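**Ticket 137 - sorting bench, small parts bins**
Opened by: stores, Ploleo workshop
Status: open (again)

Complaint from Drirano is that the mixed bin "sorts itself out" if you leave it long enough. I doubt it. The sheet says the dark cylinders go in one bin and everything else stays in the other.
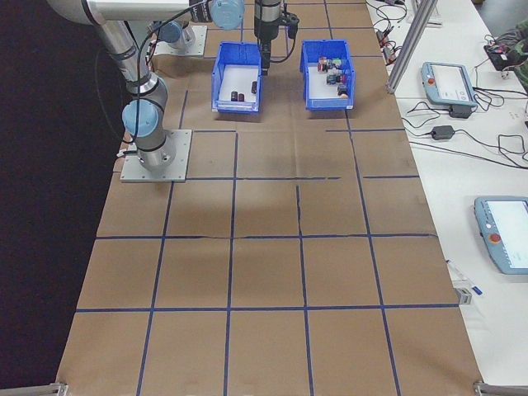
*Bench, both bins in the top row of the grid.*

Three cylinders in the left bin, and dark ones still in the right. So the job is not done, whatever the sheet says.

Tried first: new bin positions. Pathak swears by them. I saw no difference.

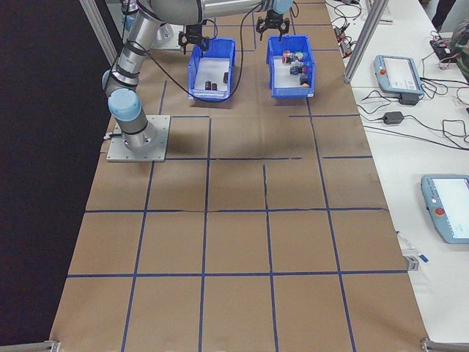
Page last changed: Aug 20, 2022

The mixed bin is still a heap - red, green, black and white bits together. The Jamel guide claims a heap is fine up to 200 pieces. I would like to know who tested that.

Also raised: wavy tape. Some lines on the bench are uneven and the covering is creased. Cosmetic, in my view, but it was logged as a cause, so it stays on the list until October.
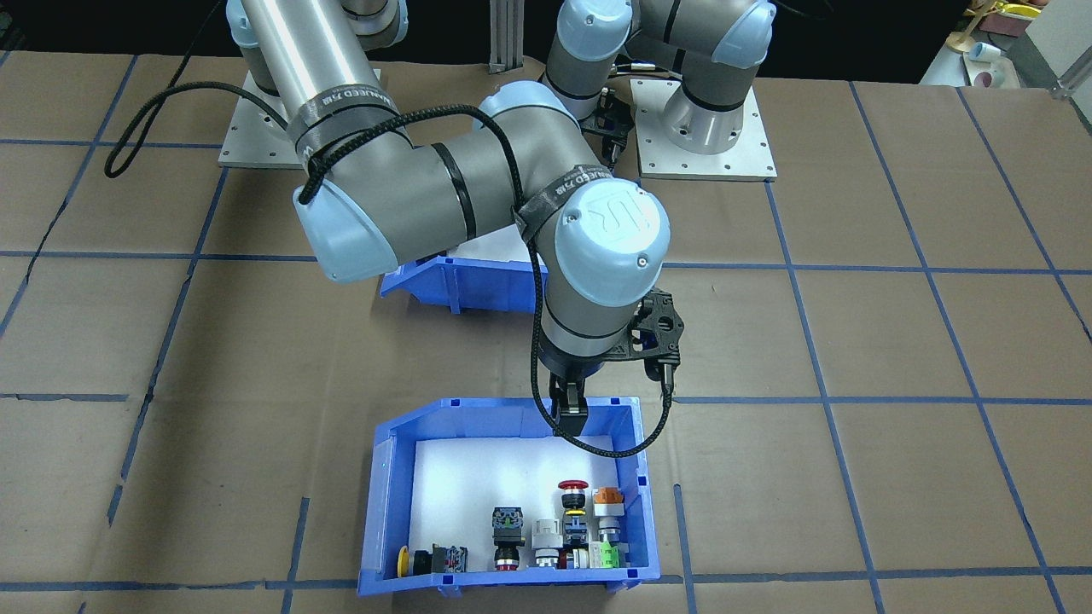
## Still to check

- Bin floors. The white lining was meant to make small parts easier to find. Not convinced.
- Labels. The parts list calls the cylinders "type 2" and gives no other name.
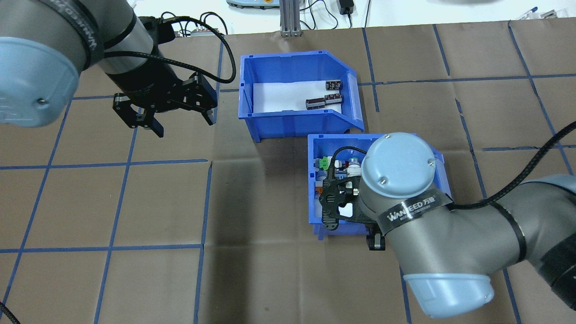

They are electrolytic capacitors, so the list should say so. Suggest we correct it before anyone orders more bins. Not closing this until the mixed bin has been gone through by hand.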